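**Ticket:** Stock count in Pukulix doesn't match what's on the shelf
**Opened by:** Vendula Zelenák, Trotura kitchenware, warehouse and web orders
**Assigned to:** Oldřich Zelenák
**Status:** Open (was closed, reopened by Vendula)
**Opened:** October 10, 2021

**Vendula**

Pukulix says we have 3,374 wooden forks. We counted them twice by hand and got 2,911 both times. The web shop reads its number straight from Pukulix, so it will happily sell forks we don't have. Everything else in the cutlery category looks fine as far as I can tell, though I haven't counted the spoons properly and I'm not going to until somebody asks nicely.

**Oldřich**

Most likely a delivery entered twice. Check the September receipts from Šindelář.

**Vendula**

Checked. One delivery, 1,000 forks, entered once, signed for once. I don't see how entering it twice would leave us 463 over anyway.

**Oldřich**

Fair. Next guess is the overnight sync. The vendor's help page says to clear the cache and run a full resync. Can you try that and post the result?

**Vendula**

Did it. Took most of lunch. Still 3,374. I have yet to see "clear the cache" fix a thing in this program, but it's done and you can cross it off.

**Oldřich**

Plarnormont support replied. They say the count "may take time to settle after a resync" and suggest we wait a day. I've marked this as resolved pending.

**Vendula**

Reopened. Waiting is not a fix. A number in a database doesn't settle, it's either changed by something or it isn't. What would be changing it?

**Oldřich**

OK, I looked at the movement history instead of the summary page. Things I noticed:

- Sales of single forks come off the count properly.
- Sales of the picnic set don't take any forks off at all. They do take off the spoons.
- The set was edited in September, when the colour of the packaging was updated.

My theory is that saving the edit dropped the fork from the set's parts list. The set page still shows it, but that may only be the description text.

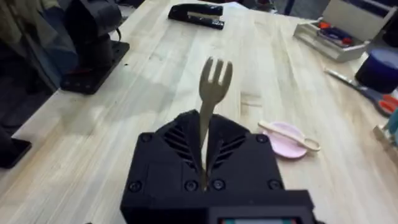 **Vendula**

That sounds better than the last three ideas, but I'd like to see it proved. How many sets have gone out from the edit until now? If it's one fork per set, it should come to 463. If it comes to something else, we have two problems.

**Oldřich**

Can't get that figure yet. The report times out after 10 minutes. I'll try it in smaller pieces tonight when the shop is quiet.

In the meantime I've made a test copy of the set, added the fork back as a part and put through a dummy order. The fork count on the test item dropped by one, as it should. I haven't touched the live set.

**Vendula**

Good, leave the live one alone until we have the sales figure. I've changed the web listing by hand to 2,911 and turned off the sync for that item so it won't be overwritten — please don't turn it back on to "see what happens". I've also asked Plarnormont whether editing a set can drop parts from it. They sent me the cache instructions again.

**Still to do**

- Oldřich: set sales from the edit onwards, in smaller reports
- Oldřich: check the other sets edited in September
- Vendula: count the spoons (fine)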